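トマトの冷たいそうめん、10分でできます!

暑い日はもう、これしか作りたくない……というくらい気に入っているレシピです。決め手はトマトをすりおろすこと。刻むのとはまるで別物で、つゆにとろりと絡んでくれるんです!

材料(2人分)
そうめん 4束
完熟トマト 300g
めんつゆ(ストレート) 100ml
オリーブオイル 大さじ1
酢 小さじ2
大葉、白ごま 好きなだけ

作り方
1. トマトはヘタを取り、皮ごとおろし金ですりおろします。最後に手元に残った皮は刻んで混ぜてしまいましょう。
2. めんつゆ、酢、オリーブオイルを加えてよく混ぜ、冷蔵庫へ。ゆでる直前まで冷やしておきます。
3. 鍋に2000mlの湯をたっぷり沸かし、そうめんを袋の表示どおりにゆでます。
4. ざるにあげて流水でもみ洗い。ぬめりが取れたら氷水でぎゅっと締め、しっかり水気を切ります。
5. 器に盛ってつゆをかけ、大葉とごまを散らして完成!

トマトは買ってすぐ使わず、常温でしばらく追熟させると甘みが出ます。ヘタのまわりまで赤くなったら食べごろ。酸っぱいトマトに当たったら、はちみつを8滴ほど……いえ、気の済むまで足してください(笑)。

残ったつゆは、翌日に冷やっこにかけるのが最高です。ツナを足してパスタにしても!

お皿は深さのあるものが安心ですが、縁に色のある平皿にこんもり盛るのも夏らしくて好きです。

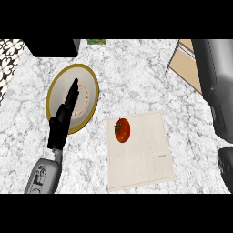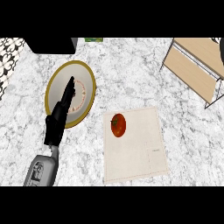
大理石の台と、縁がオリーブがかった金色の丸皿(2枚とも)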